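Teaching by Hand: Does a Hand-Held Gripper Save Us Anything?
Project report, Bautista Robotics Lab course, Eltevbridge

Summary

Our group was asked to compare two ways of showing a robot arm how to clear a table. In the first, a person drives the arm by remote control. In the second, a person walks up to the table with a hand-held gripper and does the job directly, and the recordings are used for training later. The second way is usually sold as faster, cheaper and closer to real life. We agree with the first claim, partly agree with the second and have doubts about the third.

1. Background

The course already had a remote control setup called Umby, left over from last year's group. Umby is slow. The operator watches two screens and moves a pair of handles, and the arm follows with a short delay that makes everyone overshoot for the first hour. The hand-held setup, which we named Skisex after the folder it was saved in, has no arm at all. You hold the gripper, squeeze to close the fingers, and the camera on the tool records what you do.

The handout for the project says that hand-held demonstrations "capture natural human skill." We would like to know what that means. A person holding a gripper does not move like a person using bare hands, and does not move like a robot arm either. We came back to this question every week and never got an answer we all liked.

2. What we recorded

We collected 126 demonstrations with Skisex and 47 with Umby. The task was the same in both: pick up bowls and plates, stack the ones that go together, and leave everything else where it was. The Umby sessions were done at the lab bench with a fixed set of dishes. The hand-held sessions were done in homes, on tables with all the usual stuff left on them.

This is already a weak point in our comparison. The two sets differ in the tool and also in the place, so any difference in the results could come from either one. We noticed this in February, when most of the home recordings were finished, and there was no time to go back and record Umby on the same tables. (Umby does not fit through a normal door without taking the base apart.)

3. Speed

A hand-held demonstration was much quicker to record. On our best afternoon one person finished 26 of them before dinner. Nobody got close to that with Umby.

But recording time is only part of the cost. Each hand-held file had to be checked for moments when the tool moved in a way the arm could never copy, such as a wrist twist past the joint limit or a reach made by stepping sideways. We had not planned for this checking. It fell on whoever was free, and we did not log the hours, so we can't say how much of the saved time it used up. The handout does not mention checking at all.

4. Clutter and shiny things

The home tables were much harder to work with than the bench. Glass tops and metal surfaces throw back light, and thin plastic dishes bend when squeezed. Free hands also get into the recordings. A person will steady a bowl with one hand without thinking about it -- the robot has no such hand unless you give it one.
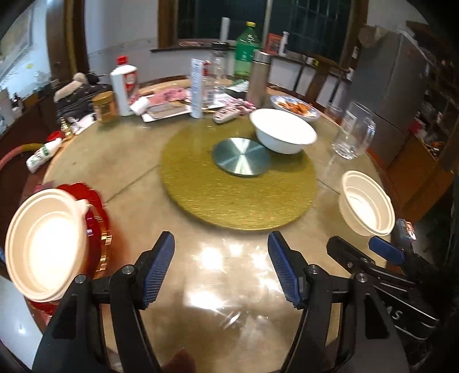
Figure 1. Hand-held gripper at a glass-topped table, with a disposable bowl and red plate held by hand at left.

We argued about whether recordings with a bare hand in them should count. Two of us wanted to throw them out. The others said that leaving them in was the honest choice, as that is how people clear a table. In the end we kept them and marked them, which settled the argument without telling us who was right.

5. Results so far

The policy trained on Skisex data reached toward the correct dish more often than the Umby one when the table was crowded. It also closed its fingers too early on plastic bowls, and it stopped and waited in places where the recordings showed a person's hand. The Umby policy was clumsy but rarely stopped. We ran too few trials to put a percentage on any of this, and we distrust the one we calculated at first, so it has been left out.

6. What we would change

Record both methods on the same table. Log the checking hours from the first Wednesday. Decide on the bare-hand rule before anyone presses record, and write it on the tool if necessary.

We would still use the hand-held gripper again, mainly for the number of tables it lets you visit. Whether it teaches the arm anything that Umby could not, given the same tables, is still open, and the next group should test that before collecting more data.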